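4. How households keep, mend and part with small electrical things

4.1 The drawer, the shed and the shelf above the boiler

We began this part of the study with a rather simple wish, and that was to find out where broken things go when they are not thrown away. The council figures tell us a good deal about what arrives at the tip, and the shops can tell us what is sold, but between the two there is a long and quiet stretch of time in which a kettle or a bedside lamp sits somewhere in the house, waiting. We came to call this stretch "the keeping period", and it proved to be a good deal longer than we had guessed when we wrote the first plan of work.

The survey went out to homes in Sotdale in May, and 266 came back filled in well enough to use. We are very grateful for them. Many people wrote in the margins, and some pinned extra sheets to the back, and it would be a poor sort of paper that left those sheets out. Between them the homes listed 787 small electrical items that no longer worked properly but were still under the roof (or, very often, under the roof of the shed). The form asked for the kind of item, where it was kept, what was wrong with it as far as the household knew, and what they hoped would happen to it next.

That last question gave us the most pleasure to read. A good many people had a clear plan, with a date in mind and a relative who was handy with a screwdriver. Others wrote only "one day". One reply, concerning a food mixer that had been a wedding present, said that it would be mended when the right person came to tea, and we have not been able to improve on that as a short account of how repair is organised in a small town.

Where things were kept seemed to matter more than what they were. Items kept in the kitchen, or anywhere else that people pass several times a day, tended to be dealt with fairly soon, whether by mending or by being taken away. Items that had made the journey up to the loft stayed there. We had thought at first that price would explain this, with dearer things kept closer to hand, but dear and cheap things were found side by side in the lofts of Sotdale, and a costly bread maker seems to be forgotten just as easily as a cheap torch once the hatch is shut.

4.2 What people believe is wrong

Households were asked to say, in their own words, what had gone wrong. We did not offer boxes to tick, and this made the sorting slow, but it let us hear how people talk about faults when there is no expert in the room. The words used were mostly those of the body. Radios had "lost their voice", heaters were "poorly", and a number of vacuum cleaners were "tired". Hardly any reply named a part. When a part was named it was nearly always the plug or the fuse, these being the parts that people have been taught to look at first and, in many homes, the only ones that a person may look at without feeling they have overstepped.

There is a feeling here that deserves a little patience. Several people told us that they would be perfectly happy to take down a door and plane the bottom of it, or to unpick a coat and put in a new lining, and yet they would not undo the two screws on the base of a hair dryer. Some of this is good sense, and we would not wish to talk anybody out of a proper respect for the mains. But the same caution was shown towards things that run on a pair of small batteries, and so safety cannot be the whole of it. We think that the shut case says something to its owner – that what lies inside is somebody else's business – and that people are, on the whole, polite enough to believe it.

Age made less difference than we had been led to expect by earlier writing. Older people were a little more likely to have opened something in the past, and younger people were a little more likely to have watched a film of a stranger doing so, but when it came to the item in front of them the two groups hesitated in much the same way.

4.3 The mending afternoons

To learn more than a form can tell us, we held 11 mending afternoons in the long room behind the Simon reading room in Sotdale, which has good windows and a kettle that works. They started at two o'clock and were meant to finish at five, though they seldom did. People from the survey were invited to bring one item from their list, and to sit beside a repairer while it was looked at. We asked that they stay for the whole repair if they could. Most of them did, and several came back with a second item and a cake.

The repairers were paid for their time. We mention it because so much of the writing on this subject rests on unpaid help, and we felt that a study of what mending is worth ought to begin by paying for some. They came to us through Sovotex, a small firm that services sewing machines and other workroom equipment across the valley, and they were used to explaining themselves to the people whose machines they were mending. It is a skill in its own right and we did not value it highly enough when we drew up the budget.

In all, 220 items were brought to the table over the season. We had intended to record only whether each could be mended, but it was plain after the first afternoon that "mended" is a slippery word. A lamp that lights but must be held at an angle has been mended in the eyes of one owner and is a nuisance in the eyes of another. We therefore asked the owner to decide, and we wrote down the repairer's view beside it. The two did not always agree. Where they differed it was usually the owner who was the more generous.

What we noticed most was the change in how people spoke once the case was off. Before it was opened an item was "it", and "it" was being difficult. Afterwards people began to point, and to ask what this did and where that went, and the fault became a place that could be looked for.

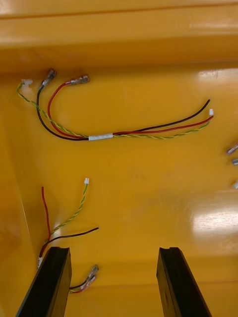 Figure 3. Wire harness with a twisted pair, a black wire, a red wire and a white label sleeve.

Colour was a great help in this. People who would never have said that they understood wiring could follow a red wire with a fingertip from one end to the other, and they did so with evident enjoyment. Labels helped too, even when they carried only a row of figures that meant nothing to the owner. A label was taken as a sign that someone had once expected the thing to be looked at again, and a few people said as much in nearly those words. By contrast, items in which every wire was the same dull shade tended to be handed back across the table, with the owner sitting back in the chair and leaving the repairer to it.

We would be cautious about making too much of this. The repairers were good company, the room was pleasant, and people who give up an afternoon for a broken toaster are perhaps already inclined to be curious about it. Still, the same thing was seen often enough, and with such different sorts of people, that we think makers might take it to heart. It would cost them very little to lay out the inside of a thing as though a guest might call.

4.4 Spare parts and the trouble of asking

When a part was needed, we asked the owner to try to find it before we stepped in. This was the least cheerful portion of the work. People were sent from one telephone line to another, or were asked for a model number that had been printed on a box long since gone. The parts supplier Joltine, who kindly let us sit in their order room for a morning, told us that most of the enquiries they cannot meet are for parts they do in fact hold, but under a name that the caller has no means of knowing. One woman had asked for "the little foot" of a desk fan for several months. It was on the shelf the whole time, listed as a base damper.

There is a plain matter of language here, and it runs through everything above. The makers have one set of words, the repairers have another, and the household has a third, which is by far the warmest of the three and the least use on an order form. Joltine have since begun to keep a list of the names that callers use, and they add to it as the calls come in. We have seen the early pages and hope very much that they will carry on with it.

Cost came up less often than delay. Owners were quite ready to pay for a part, and sometimes ready to pay more than the item would fetch, if they could be told when it would come. What they minded was not knowing. Several items went back up to the loft at just this point, in pieces and in a carrier bag, and we suspect that a fair share of the keeping period is made up of waits of this kind that nobody ever formally ended.

4.5 Parting

Finally, we asked people how they let go of things that could not be mended. We had feared this would be a gloomy set of talks, but it was nothing of the kind. Owners who had sat through a repair that failed were noticeably easier about parting with the item than those who had never had it looked at. They had been shown what was wrong, they had seen someone try, and they felt that the thing had been given its due. Some kept a small piece – a knob, or a badge from the front – and sent the rest away.

The owner of the wedding present mixer came to the last of the afternoons. The motor was past saving. She took the bowl home, and told us that it would do very well for proving dough.

Print this section | E-mail this section

Related items
Kettles, lamps and lofts: notes on the Sotdale household form
Paying for repair time in small towns
What callers call it: everyday names for spare parts
The shed as a storeroom

Contact the editors | Copyright remains with the authors | Back to top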